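Nilside 1601 Black Drape Fabric

2 min read

Nilside 1601 is a plain black fabric for lining walls, booths and work areas where stray light is a problem. It is sold by the yard or on a 50-yard roll. Both sides are the same matte black, so it can be hung either way around.

Most of our customers use it in photo corners, small theaters and basement screening rooms. It hangs well from a rod or a rail, and it can be clamped or stapled to a frame. For a single window, the ready-made Venby panel is easier to put up and costs less.

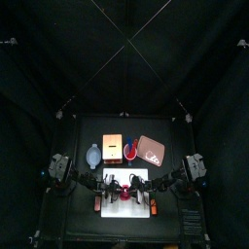
Black fabric walls around a dark gray tabletop.

Measuring and ordering

Measure the width of the wall and add half again if you want folds. For a flat lining, add six inches on each side for turning under. The fabric does not fray much, but a folded edge holds staples better than a cut one.

Orders by the yard are cut as one piece unless you tell us otherwise. Cut lengths can't be returned. If you need to match the black to fabric you already own, send for a swatch first – blacks from different makers can look quite different side by side.

Full rolls ship on a cardboard tube. Shorter orders are folded and will have creases when they arrive. Hang the fabric for a day or two and most of them drop out. A steamer on the low setting takes care of the rest.

Hanging

Use clips or rings spaced 6 inches apart along the top edge. Wider spacing lets the fabric sag between them and leaves gaps where light gets in. Where two pieces meet, overlap them by a hand's width and pin from the back. A chain weight in the bottom hem helps on tall drops, and our Marty weight tape is made for it. 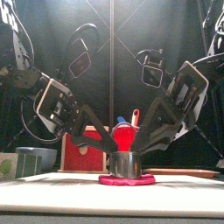
Wash the fabric in cold water on its own, with no bleach and no softener. Some dye will come out in the first wash. Line dry it if you have the room. Lint shows up easily on black – a stiff clothes brush works better than a sticky roller, which can leave residue.

Keep the fabric away from heaters, open flame and hot lamps. The 1601 is not treated for fire resistance. If your hall or school requires treated drapes, order the Gondard stage drape.

Questions about yardage go to Rohani Lumenta at the order desk. Include your wall measurements and the height of the rail.

Related items
Venby window panel, black
Marty weight tape
Gondard stage drape
Nilside swatch card, 32 colors

Contact us | Shipping and returns | © 2020 Gondard | Back to top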